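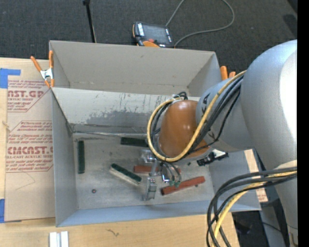 What I Kept From My Aunt's House

My aunt left me her recipes. I should be more exact: she left me 281 index cards, three biscuit tins, and a shopping bag of envelopes with things written on the backs. My cousins got the house at Clisside and the good car. I was told I had the real treasure, by people who were holding car keys at the time.

I've been going through them since December, mostly after supper, and I'd like to report that I have grown as a cook. What I've grown is suspicious. My aunt was a wonderful woman and a terrible witness. Her card for lemon cake has no lemon in it. There is a card headed "Hamish McKinnon's Soup, GOOD" and under that the words "as usual but longer." Longer than what, and who was Hamish? My mother thinks he lived over the hardware store in Fladeddale. My uncle says there was no hardware store in Fladeddale, and the two of them have now stopped discussing it in front of me.

The quantities are their own adventure. She used cups, but she meant a particular cup, a blue one with no handle, and it went to the thrift shop years ago. She wrote "butter, an egg" for what I took to be two ingredients. After a very flat batch of scones I worked out she meant butter the size of an egg. Then there's the oven. Half the cards say "my oven" next to the temperature, so whatever number follows was true of one appliance in one kitchen, and that appliance ran hot enough to fire pottery.

I did try to be organized. I made a spreadsheet. It had columns for Source, Type, Tested, and Edible, and I got through 56 cards before I noticed that fourteen columns' worth of my own opinions had crept in on the right-hand side and I was basically reviewing a dead woman's stuffing. So now it's piles on the dining table. There's a pile for things I remember eating, a pile for things I'm fairly sure no one ever ate (Ham Mousse, Ring), and a pile for cards that aren't recipes at all.

That last pile is the one I keep going back to. She seems to have reached for an index card whenever she had something to write down. One is the measurements of a window. Another says "Do not lend Caoimhe the fish kettle again," underlined, and I'd love to know what Caoimhe Mac Mathúna did with it the first time. There's a list of who came to a lunch, with a small cross beside one name and no explanation. One says only "ring about the drain." I hope she did. The drain was still bad when I was there.

My friend Przemysław, who is a decent cook and therefore unbearable, told me to pick the ten best and have them printed nicely for the family. I got as far as choosing four. The trouble is that the minute you type them up properly they turn into normal recipes. Her gingerbread, with the spelling fixed and the butter explained, is the gingerbread on the back of the flour bag. I checked. It is word for word the gingerbread on the back of the flour bag, apart from "do not let Ted see," and that's the line I'd be taking out.

I made it anyway on Monday. It needed nearly twice the time she gave, my oven being an ordinary one, and it came out dark and sticky and a bit sunk in the middle, the way I remember it. I'd always assumed the dip was part of the design. I ate two pieces standing up at the counter and then wrote "MY oven, 50 mins" on the card in pen, below her pencil, and felt like I'd drawn a mustache on a portrait.

The soup I've had three goes at. As usual, but longer. The first was soup. The second was also soup, later in the evening. The third I forgot about during a phone call with my mother, who had fresh evidence on the hardware store, and that's the only one anybody asked for more of.

If you knew a Hamish McKinnon in Fladeddale who was particular about barley, please write to me. I'd also take a blue cup with no handle.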